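August
R. Naidoo, Zerwood Shared Workshop

3.2 Workspace and fixed surroundings

The Nurero hand-held gripper was built in a shared workshop from printed parts and hobby-grade fasteners. All trials reported in this section used one desk alcove with light wood-grain panels. The furnishings were left in place and were not simplified for the camera. They include a plush toy, a vase of flowers, potted succulents and a large painting of poppies, which gives the pose tracker a high-contrast background at a fixed depth. The fingers carry magenta ribbed sections with a dark grey strip on the inner side, and each is fixed to a light grey mounting plate. Figure 1 gives the wrist-camera view over the cream-coloured tray with the fingers apart.
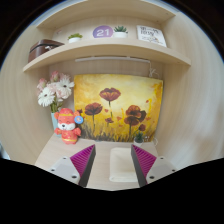
3.3 Finger calibration

Finger opening was estimated from the colour of the ribbed sections alone. A threshold in hue was set by hand under the workshop lighting and kept for the whole set. We recorded 2597 short clips on the Sandham logger, of which 564 were rejected for dropped samples or a lost pose. A further 200 were held back for checking the width estimate against calliper readings and took no part in training.

The circular field of the lens bends straight edges near its limit, and shelf fronts that are level in the room are recorded as arcs. We did not rectify the images. Early tests with a rectified crop lost the outer parts of both mounting plates, and the width estimate became less stable when the fingers were wide open.
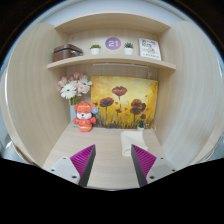 Soft goods were harder to deal with than rigid ones. A folded cloth has no fixed outline, and its height changes with each fold, so the contact point could not be taken from a template. For these trials the operator chose the approach by eye, and the label was assigned afterwards from the finger width at closure. Where the width trace had no clear plateau, the clip was marked as uncertain and left out of the error figures in Section 4.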